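The Homework Shift
How one Vallville company teaches robots to pick things up, a bedroom at a time

Huguette MacLeod used to grade eggs. Now she grades grasps. Her employer, a company in Vallville called Prikix, sends pairs of hand-held grippers to people's homes and asks them to handle ordinary objects for 20 minutes at a stretch. The recordings come back to MacLeod, who decides which ones a robot should learn from.

The job pays by the accepted session. Collectors get a short video lesson, a list of tasks and a phone number to call when something jams. They work wherever they have a flat surface and some light, and plenty of them use a bed. 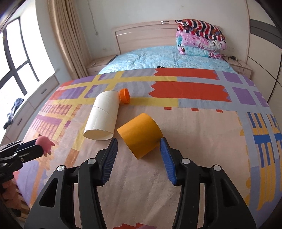
Prikix began with remote control. An operator sat at a desk with two levers and steered an arm across the room. It worked, but a good operator finished 119 tries on a good day, and every one of them happened on the same steel table. The arm learned that table very well. Moved to a kitchen in November, it missed a sponge four times in a row.

"We had one table and one arm," MacLeod says. "People have houses."

Carrying the gripper by hand took the arm out of the teaching. The fingers are the part that matters most, and a person can bring those anywhere. The software, named Tisow, works out how the fingers moved and turns that into motions for a robot called Dai. 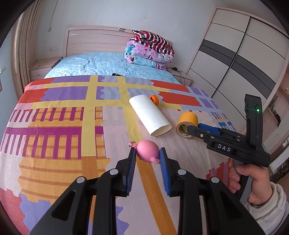
Soft things are still the hardest part of MacLeod's week. A box can be squeezed a little too much and no harm is done, but rubber gives and then springs away. A pink toy like the one between the blue pads has a round body and few good places to hold it, so she watches where each jaw lands. A roll of tape standing on its edge raises another question, whether to take it by the rim or across the width. She accepts both, as long as the collector commits to one.

Hesitation gets a session sent back. So does speed. New collectors tend to rush, and Dai copies that too.

The company wants 300 homes in the next round. MacLeod has asked for 100, with more sessions from each, and the two sides were still talking when we left.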